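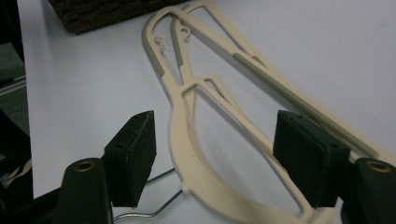 Manipulation group: hanger task, progress to October 5, 2019

The manipulation group of the Clandberg Robotics Club has spent the term so far on garment hangers. The task is one of four set for the Prira student challenge. A hanger is placed flat on a table in an arbitrary orientation, and the arm must pick it up and hang it on a horizontal rail without a second regrasp. Points are lost for each regrasp and for any contact with the rail uprights.

Demonstrations are recorded with the hand-held gripper and then used to train the policy that runs on the arm. The hand-held unit and the arm carry the same jaw geometry, so a grasp that is mechanically impossible for one is impossible for the other. Members who joined in August and have only worked with the joystick rig should read the Cloven notes in the shared folder before booking a recording slot. Cloven is our logging software. The version on the lab laptop is the correct one; please do not update it.

Choice of hanger

The rules allow the judges to use any adult-size hanger. We have been working mainly with the cream plastic type, which has a double outline and rubber grip strips on the arms. The openings between the struts give the jaws several places to close, and this has proved to be a difficulty for the policy. Where demonstrators differ in which strut they take, the trained model tends to aim between them and close on nothing.

From this week all demonstrators are to use a single convention. Approach from above, jaws open to either side of the arm, and close on the upper section below the hook. Do not grasp the ribbed strip on its own. The foam pads catch on the ridges when the jaw opens, and the hanger rotates as it is released onto the rail. If the first approach is poor, stop the recording and start again. Corrected approaches are useful in other tasks, but they are penalized in this one and we do not want the policy to learn them.

Wire hangers are the second class. They are thinner than the compression depth of the pads and will slip in yaw unless the grip is taken at a bend. Overlapping placements, with a wire hanger lying partly under a plastic one, are recorded as a separate set. The demonstrator takes the plastic hanger first and leaves the wire one on the table. Episodes in which both come up together are to be tagged "double" and kept.

Data so far

The log stands at 1,082 episodes after removal of recordings with lost tracking. Roughly 16 per cent of these were made before the grasp convention was agreed, and they will be held out of the next training run. Jianguo Tang has written a script which sorts episodes by the jaw position at first closure, so the older recordings that happen to match the convention can be brought back later if the numbers are short.

Tracking loss remains the main cause of discarded work. The white table surface has few features, and when the gripper is brought low the view contains little except the hanger and the tabletop. Keeping a textured mat at the far side of the work area has helped. Please leave it where it is between sessions. Its position has been varied on purpose across recording days, and the person running the session will move it and enter the change in the log.

Lighting should be left on the diffuse setting. Direct light gives a bright reflection on bare wire, and the earlier model appeared to treat the reflection as the end of the hanger.

Pads and fingers

The present pads are black foam. We tried a moulded silicone pad from the Han kit in August. It held plastic well but left the hanger stuck to one jaw on release, and it was withdrawn. Foam wears faster. Replace both pads of a pair together, and write the change in the hardware sheet, as a worn pad on one side shifts the closed centre line enough to be visible in the grasp data.

Finger screws are to be checked at the start of each session by hand only. One finger was over-tightened last month and had to be reprinted. The spare is in the top drawer with the hex keys – the drawer sticks, so lift and pull.

Arm results

The latest policy was run on the arm over 18 trials with the plastic hanger alone. The pick was reliable when the hook pointed away from the base. With the hook toward the base, the wrist approached its joint limit before closure and several attempts timed out. We consider this a coverage problem in the demonstrations, most of which were made by right-handed members standing on the same side of the table. Demonstrators are asked to rotate the starting pose of the hanger through the full circle, using the printed pose cards, and to change sides halfway through each session.

Placement on the rail is weaker than the pick. The hook opening is narrow and the policy commonly arrives too low. A second recording set, starting with the hanger already held, will be collected to address the final part of the motion. Rail height for this set will follow the competition drawing.

Next sessions

Recording continues in the usual two blocks. Each member should aim to complete one full deck of pose cards per block. Slots are booked on the sheet beside the lab door, and late cancellations should be crossed out so that others can take them. New members may observe any session and will be given the gripper for practice episodes, which are tagged "training" and excluded from the log.

The entry form for Prira requires a short technical description with one system diagram. Draft sections are due to Jianguo before the next general meeting. The grasp convention and the data sorting still need authors.

Clandberg Robotics Club | Contact the newsletter editor | © 2019 | Back to top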